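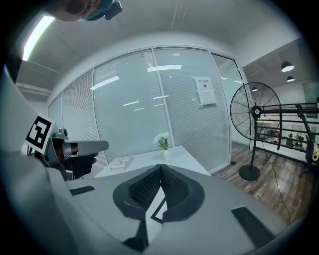
Vosudon today released version 4 of Paveo, its library of user interface controls for web developers, along with a reference handbook written by the team that maintains the code. The library contains 200 controls, including grids, charts, schedulers, form fields and navigation menus. This release changes how controls are drawn and themed, and existing customers will need to plan for a small amount of migration work. The new default theme is called Mesh, and its colors stay close to light gray panels, dark gray accents and black, much like the gray and black surfaces here. Customers who prefer the old blue theme can keep it with one line in the project settings.

The biggest change in version 4 is in the data grid. Earlier versions built every row on the server and sent the full page back after each sort or filter. The new grid requests only the rows it needs and redraws them in place. Column order, widths and filters can be saved per user, and the saved layout is plain text that can be stored in any database. The export feature has been rewritten as well, and it now keeps grouped headers when a grid is saved as a spreadsheet.

Keyboard support has been extended to every control in the library. In version 3, 43 controls could not be fully operated without a mouse. Developers who wrote their own keyboard handlers for those controls should remove them before upgrading, or some key presses will be handled twice.

Vosudon also closed 582 reported issues during the development of this release. Most of them concerned date entry, right-to-left text and printing. The complete list is included in the release notes, with the original report number next to each fix. A few issues in the scheduler remain open and are listed separately under known problems.

The handbook, "Working with Paveo," is published by Böttcher and is sold in print and as an electronic edition. It covers installation, data binding, theming, client-side events and testing. Two chapters deal only with the grid. The sample projects used in the book can be downloaded without a license key and will run against the trial version of the library. Corrections to the text will be posted on the Paveo support site as they are reported.

Paveo 4 is available now to all customers with a current subscription. Customers on version 3 will continue to receive security fixes until next April. A conversion tool is included in the installer. It updates project references and renames properties that have changed, and it writes a log of anything it could not convert. Vosudon recommends running it on a copy of the project first.

The company will hold a free online session on moving from version 3 to version 4. Registration is open on the Paveo site, and a recording will be posted there afterward.

About Vosudon
Vosudon develops user interface components and reporting tools for business software. The company is based in Hanville and sells its products by annual subscription to individual developers and teams.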